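Notebook, bench 2 – 11/07/2019

Continued with the old office towers from the Sternthorpe lot. Kalliopi Manolakis brought 14 of them down and wants to know which ones we can use again for the Horkum reading room.

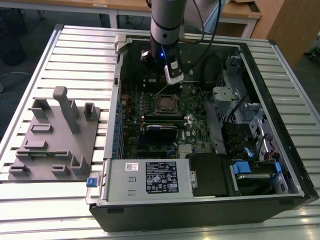 I begin always with the serial list, then the side panel, then the drives. The list still has two wrong lines from January and I corrected them today. On this Dell the blue parts are the ones to touch: the handle on the drive bay and the tabs near it. I wrote this for Michailidis, who asked last time where to press. The orange, yellow and black wires near the lower bays must stay free when the drive comes out.

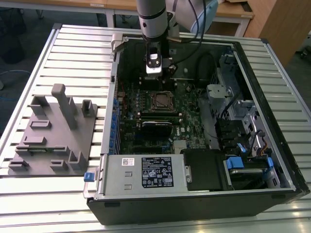 Price from Grununico for used memory is 565 for the whole lot, without delivery. I find it too much. Kalliopi will ask again, and maybe they take our spare drives against it – she thinks 255 is possible for those.

Power supply: copy the label text to the sheet before anything is unscrewed. I forgot this on the first tower and had to open it again.

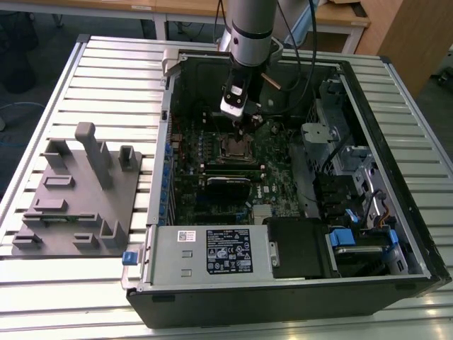 The sheet has now one more column, for the condition of the socket. Please write "bent pin" or "clean" and no other words, then we can sort it later.

To do: order thermal paste, find the second box of small screws, ask Michailidis for the key of the storage.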